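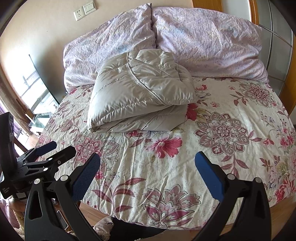
Apprentissage par imitation — notes de cours, séance 2
Manipulation d'objets déformables à partir de démonstrations recueillies à la pince portative
Wanda Mbeki, avril 2025

1. Position du problème

On cherche une politique π(a | o) qui associe à une suite d'observations visuelles o une suite d'actions a. L'action comprend la pose relative de la pince et son ouverture. Pour un objet rigide, l'état se résume à une pose. Pour un textile matelassé et plié, il n'existe pas de paramétrage compact : l'épaisseur varie d'un pli à l'autre, les coutures forment des contours trompeurs et la couche inférieure n'est visible que là où elle dépasse.

2. Recueil des démonstrations

L'opérateur tient lui-même la pince. La caméra étant solidaire de l'outil, les mâchoires gardent une place à peu près constante dans le champ et servent de repère d'échelle. L'ouverture se lit sur l'écartement des patins bleus.
En configuration bimanuelle, la seconde pince peut entrer dans le champ de la première. On conserve ces vues : elles renseignent sur la position relative des deux outils, que l'on estime par ailleurs par odométrie visuelle-inertielle.

3. Difficultés propres à la literie

a) Fond imprimé. Un drap à grands motifs floraux fournit beaucoup de points d'intérêt, ce qui favorise l'odométrie, mais gêne la segmentation — un bord de pétale et un bord de pli ont des gradients comparables.
b) Surface légèrement brillante. Les reflets se déplacent avec la caméra et faussent l'appariement.
c) Contre-jour. Une fenêtre très lumineuse sature une partie du capteur. Voir la correction d'exposition du protocole Jurkar.
d) Contact. La prise d'une seule couche exige une approche rasante ; une approche verticale pince souvent toute l'épaisseur.

4. Apprentissage

Politique par diffusion, conditionnée par 2 observations successives. Les actions sont exprimées dans le repère courant de la pince, donc indépendantes de la base du robot. Le jeu Zultunar, utilisé en TP, compte 100 démonstrations ; les trajectoires dont l'odométrie décroche sont écartées avant l'entraînement.

Exercice. Écrire la transformation qui fait passer une action du repère de la pince gauche à celui de la pince droite. Quelle erreur introduit un décalage d'horloge entre les deux enregistrements ?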